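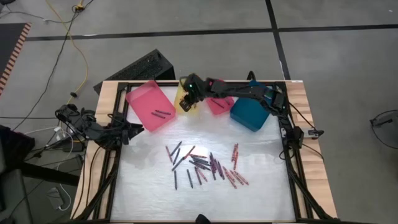

Crayons, code and a very patient pair of arms

The robotics club at Wedumell College meets at four, and by ten past nobody is sitting down. I went along in October to talk to the student who leads the sorting project, a second-year engineer who asked to be credited only as the team, "because it really is all of us". We spoke over the whirr of servos, and I came away wanting to join.

The project is called Timwood. Its aim sounds like a chore from infant school: two arms share a table, and they have to put crayons away in the right containers. I asked why crayons.

"They're horrible!" she said, delighted. "They roll, they cross over each other, and when you pick one up you disturb three more. We began with wooden blocks in our first term and got bored within a fortnight. A block stays where you put it. Then somebody tipped out a box of crayons and the whole thing fell apart, and we thought, right, that's our project."

The arms learn by copying. A club member guides them through a pick while the computer records the joint positions and the camera views, and each complete go is saved as what they call a run. The team had 943 saved when I visited, against a target of 500 that they set themselves in the spring. They threw out their first 70 after finding that the two camera clocks didn't agree.

"That hurt," she said. "But it taught us to check the data the same evening, so now one person drives and another looks through the recordings as they come in. We swap over a lot. Your shoulders go stiff and you start getting sloppy." 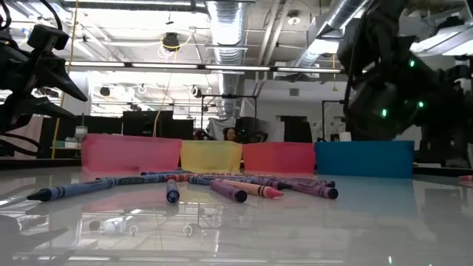
Colour was the part I expected to be easy, and she laughed at me for it. Under the lab lights a shiny surface throws back everything above it, and a purple crayon can look nearly black to one camera and quite blue to the other. The newer members spent weeks on this (with a lot of biscuits) and ended up writing their own small program, Kirui, which compares both views before an arm commits to a container.

"I love Kirui," she said. "It was written by first-years who had never used a camera library before. It's got comments in it like 'please work'. We've left them in."

And when two arms want the same crayon? There is a rule for that now, after a spell when they would both go for the middle of the pile and freeze. One arm claims a crayon and the other has to pick something further away. She acted this out for me with both hands and a pair of biros, and then had to do it again because a friend wanted to argue about the timing.

The club will take Timwood to the Rurance Challenge, a student contest where teams bring a tidying task and run it in front of the judges. They get 2 attempts and the better one counts. The team has been practising with the pile mixed up by whoever happens to be passing, on the grounds that a stranger makes a better mess.

I asked what she would tell someone who fancied joining but had never programmed anything.

"Come anyway. I couldn't solder when I started, and my first cable came off in my hand. There's always a job, and if you like drawing we need someone to redo the poster. You'll be driving an arm by the end of your first evening."

New members can turn up at any meeting during term, and there's no need to bring a laptop.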